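1 April 2026

Rain until noon, so I stayed in and did the accounts for the move. The mover's quote for Plestport came to 3508 and I had saved almost that much, so the rest will have to come out of the April pay. I called and said yes. The date is in October, which feels far off, but they wanted a deposit of 542 today and I paid it.

After that I started on the kitchen list. I am writing down what goes and what stays with the apartment. The big pans stay. The spoons and chopsticks go with me.
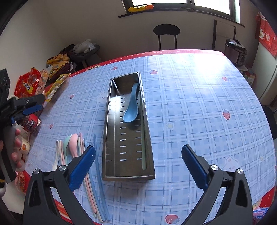

Blue spoon and green chopstick in the steel tray.

Lunch was rice and the last of the soup. I read the lease for the new place while I ate. The heating is included but the water isn't, and there is a line about storage in the basement that I don't understand. I wrote to Wongsuwan, the rental office, and asked. No answer by five.

In the afternoon I went through the papers in the hall closet. I found two old phone contracts, the manual for a heater I no longer own, and my school reports. I kept the reports. Everything else is in the bag for recycling.

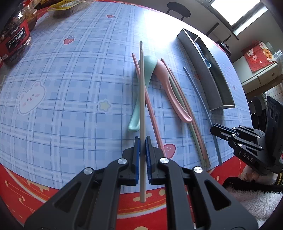 Jonatan Granström called around four and said I was starting much too early, that I would only end up living out of boxes all summer, and that he had packed his whole place in two days. I told him I remembered that move and he still can't find his winter boots. He offered the van if the movers fall through.

Walked to the post office when the rain stopped. 700 steps each way by my phone. Mailed the signed form and bought stamps.

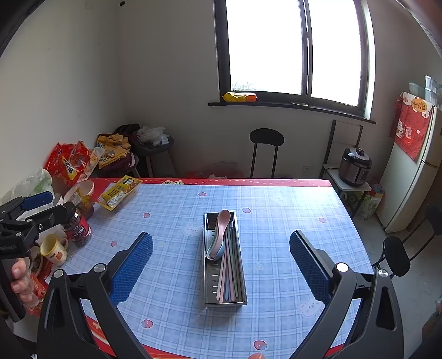

Spoons and chopsticks in the tray on the strawberry tablecloth.

Still to do: cancel the internet, measure the bookcase, ask about the basement again. Bed at ten.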